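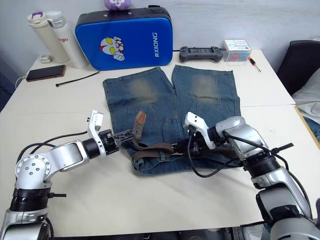
Photo: Nayara Fontes

Hello again from the mending corner! March has been all denim for me, which happens every year right about the time people pull last summer's clothes out of the closet and find out what the winter did to their waistlines (mine included, no comment).

So this month I want to talk about washing jeans and shorts, because I've had more mail about that than about anything else since I started this newsletter. Zuleica Brandão wrote in to ask how often is too often, and whether the people who never wash their jeans at all are onto something or just smelly. Zuleica, I think a bit of both.

My own rule is around 6 wears for jeans and a good deal less for shorts, as shorts get sunscreen, grass, ice cream and whatever the bench at the bus stop had on it. Belt off first, please. I have put a belt through the machine exactly once, at my old apartment in Andrade, and the clanking brought the downstairs neighbor up in her slippers. Then turn everything inside out, zip the zipper, close the button, and wash cold with like colors. I use maybe half the detergent the bottle tells me to and have never noticed a difference.

Drying is where I get bossy. Hang them! I know the dryer is right there. But all that heat is rough on anything with stretch in it, and if you've ever had a favorite pair go baggy at the seat and tight at the waist, I'd look at the dryer before I blamed lunch. I hang mine by the hems with four clothespins, and the weight of the waistband pulls most of the wrinkles out on the way down. If they come off the line stiff as a board, ten minutes of wearing them around the house will fix it.

Now, worn patches. A thin spot isn't a hole yet, and that's the best time to get to it. Hold the cloth up to a window and if you can see daylight through the weave, put a piece of soft cotton behind it and run lines of small stitches back and forth, going well past the thin part into the strong fabric. Don't pull the thread tight or you'll get a pucker. My first one looked like a raisin. I wore it anyway for three summers.

If it's only faded and the cloth still feels thick between your fingers, leave it alone! I like a fade. My sister dyes hers back to dark every spring and we've agreed not to discuss it.

A few of you asked where I get thread. I've been buying from the little shop on Rurnier Street, the one with the button drawers, and they'll match a color if you bring the pants with you. They close at 4, which I forget about every other week.

The next mending night is at the Norholm library, upstairs, starting at 6:30. Bring whatever's been sitting on your chair. I'll have needles and the good scissors, and there's usually cake if Nayara has been baking. Next month: zippers, and why I'm scared of them.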